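11 October 2018

Small marble-patterned table, sorting session, second go. Kusum Kandpal and I agreed last time that the table was too full to work on, so the rule for this one: everything that stays has to fit in the two baskets at the far end, cream for leads and adapters, pink for everything else.

Cleared the top in one pass. Old Skinex tape went in the trash, three rolls, all gummed up. The Upadhyay screws are back in their jar. Wiped the tabletop with plain water only - the spray Rogelio Cabrera bought leaves a film and the baskets slide around on it. Left the thin black cable for last, as it keeps getting shoved in with the wrong things.

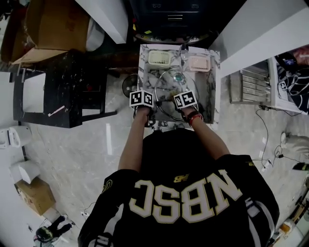
Table with both baskets at the back, black cable looped around the small teal piece, one marker cube in each hand.

Cable: coil by hand, tie once, cream basket. Do not wind it tight. The last one we wound tight gave out near the plug and Ginette Doucette had to order another from Lorley. Asked Nisha Sisodia about the tie. She says the cloth ones are better than the wire ones, and there are nearly 200 of them in the Fultus bag, so no need to buy any.

Marker cubes: they don't go in either basket. The edges of the print rub against the slots and lift. Back in their own box with a sheet of paper between them. If a corner has lifted, glue it before putting it away and let it sit overnight.

Baskets stay side by side against the far edge. Tried them stacked in July and things got lost in the lower one.

Still to do around the room: flatten the open cardboard box or fill it, not both halves of the job as now. Cable on the floor by the left side needs taping down or moving, I don't mind which. The yellow sticker by the cabinet can come up.

Kamlesh Bhatia wants labels on the basket fronts. Fine by me, 125 left on the sheet. Will cut two tomorrow and check if they hold on the slotted part.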